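Haterlow spring open day, Nov 15, 2025

The Haterlow craft and produce open day runs twice a year, and this was my first visit. I drove over with Kenna Mackay, who wanted to see the braiding and buy hat blanks. Parking was in the lower paddock and entry was free before ten.
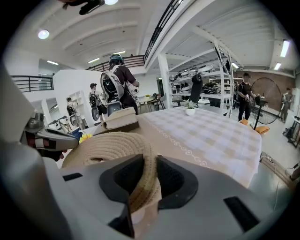
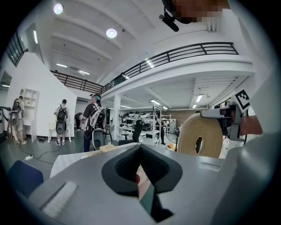
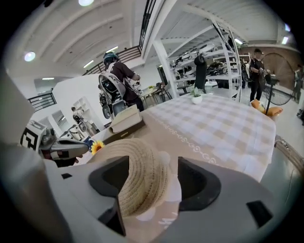
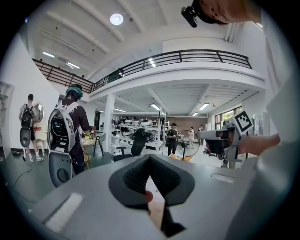

At Haterlow. The straw hat with the sunflower is in the third photo.

We started in the old packing shed. Agnes Rennie has been sewing straw braid for years and had two machines going, one of them a treadle. She starts at the centre of the crown and works outwards in a spiral, easing the braid as she goes to get the curve. A plain sunhat takes her most of a morning. The blanks were priced fairly and Kenna came away with three.

Donnie Yule gave the talk on dyeing at eleven. He went through onion skin, tea and walnut, and passed the samples along the rows. The sound was poor at the back — worth getting there early for a seat.

Lunch was from the Sarell van. The pumpkin soup was good, the rolls a bit dry. The queue moved slowly and they had run out of scones by half past twelve.

In the afternoon we walked up to the Otero block to look at the rye grown for straw. Lachlan Hepburn cuts it green and dries it under cover so it keeps its colour. The organisers counted 200 people through the gate by 2 pm, and the track up to the block was busy.

There is a smaller market in December, with stalls only and no talks. Bookings for the next braiding class are taken at the shed door, cash or card.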